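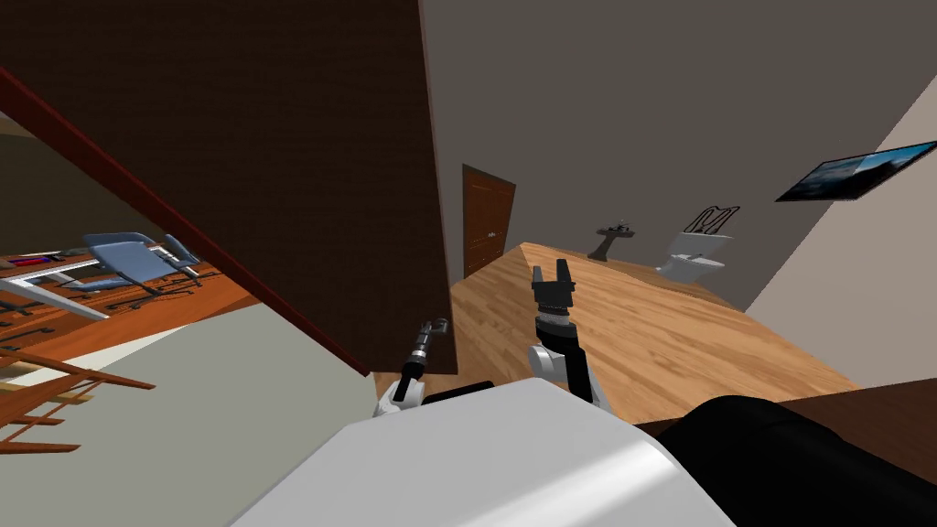

Bancs d'essai / Mesure et efficacité énergétique

Analyseur de consommation Skorndale : évaluation en bâtiment tertiaire

Le Skorndale est un enregistreur de puissance destiné aux gestionnaires de patrimoine qui doivent suivre la consommation électrique de bâtiments de taille moyenne. Notre service l'a installé en mars au tableau général du site de Petanside, qui regroupe des bureaux, une salle de réunion et un restaurant d'entreprise. L'évaluation a été conduite par Iman Ramadan et Steinar Ásgeirsdóttir, du pôle Énergie. L'appareil a été acheté au tarif public de 1 540 euros hors taxes, pinces ampèremétriques comprises.

La pose a demandé 47 minutes, tableau consigné, à un électricien habilité. Les pinces ouvrantes conviennent aux câbles de forte section, mais leur cordon est court et nous avons dû déplacer le boîtier vers le bas de l'armoire. La notice française est complète. Il manque toutefois un schéma de raccordement pour les installations comportant une production photovoltaïque, que nous avons obtenu auprès du support technique après deux relances.

Les relevés ont été comparés à ceux du compteur de facturation pendant 27 jours. L'écart sur l'énergie active cumulée est resté inférieur à 1 %, ce qui satisfait largement aux besoins d'un audit interne. Le suivi de la puissance réactive est moins convaincant à faible charge, notamment le dimanche, lorsque seuls la ventilation et les locaux informatiques restent alimentés.

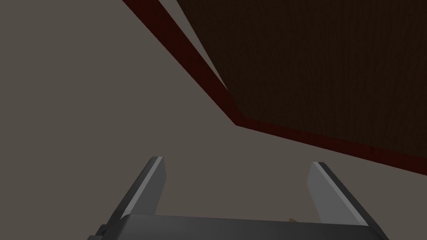 L'appareil conserve-t-il ses données en cas de coupure du réseau ?
La mémoire interne conserve les relevés déjà enregistrés, et la mesure reprend sans intervention au retour de l'alimentation. La période de coupure apparaît comme une lacune dans l'export.

Le logiciel d'exploitation, Prekgate, est fourni sans abonnement pour un seul site. Les courbes de charge s'affichent rapidement et l'export au format CSV s'intègre sans retraitement à nos tableaux de suivi. La gestion des droits reste sommaire : tout utilisateur peut modifier les seuils d'alerte. Shaimaa Fawzy, responsable de l'exploitation à Petanside, a par ailleurs relevé que les alertes de dépassement parvenaient par courriel avec un retard d'environ 25 minutes.

Le modèle concurrent de Morsy, évalué précédemment par nos soins, offre une meilleure messagerie d'alerte, pour une précision comparable et un coût supérieur.

Avis du service : favorable, avec réserve sur la gestion des droits d'accès. Le Skorndale est recommandé pour les campagnes de mesure et le suivi mensuel. Il n'est pas retenu pour le pilotage de l'effacement.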